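Chapter 4
Covering and Marking Work Surfaces

After studying this chapter, you should be able to:
Select a sheet covering suited to a long table.
Lay out placement zones with colored tape.
Explain how gloss and wrinkles affect the reading of a marked surface.

4.1 The Covered Table

A work surface is rarely used bare. Sheeting protects the top from scratches, gives the whole length a single color, and can be replaced when worn. Plastic is the usual choice for light assembly and sorting. It wipes clean and costs little, but it holds fold lines and reflects overhead lamps.

Sheeting is cut longer and wider than the top so that it hangs over each edge. In the Toft method, used throughout this book, the overhang is fixed on the underside at the back first, then drawn forward. Wrinkles tend to collect near the front edge and at the corners. Small ones are acceptable outside the marked zones. Inside a zone they shift light parts and should be worked out by hand before any tape is applied.

4.2 Placement Zones

A placement zone is an area of the surface reserved for one item or one group of items. Zones are outlined in tape whose color contrasts with the sheet — yellow on blue is a common pairing. Two zones that share a side need only one strip between them. Shared sides save space, but an item set on the strip belongs to neither zone, and the layout sheet must say how such cases are recorded.

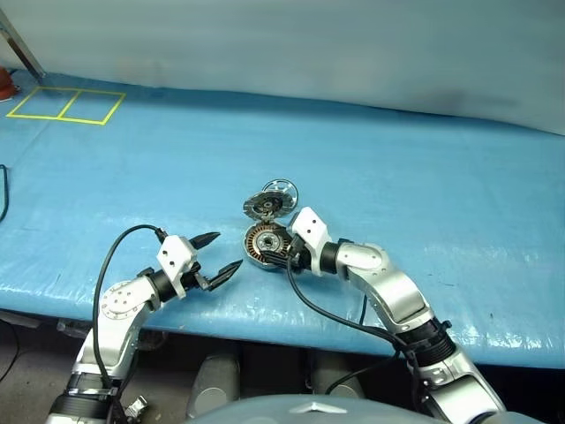
Figure 4.1 Blue plastic sheeting on a long table, with two adjoining zones outlined in yellow tape.

Note that the zones in Figure 4.1 take up a small part of the surface, toward one corner. Wrinkles and bright reflections remain elsewhere on the sheet. A tape line seen at a low angle may look skewed even when it has been laid square, so corners are checked with a rule and never by eye. Section 4.3 compares the Plalley and Oletti layouts, both of which begin from a divided rectangle of this type.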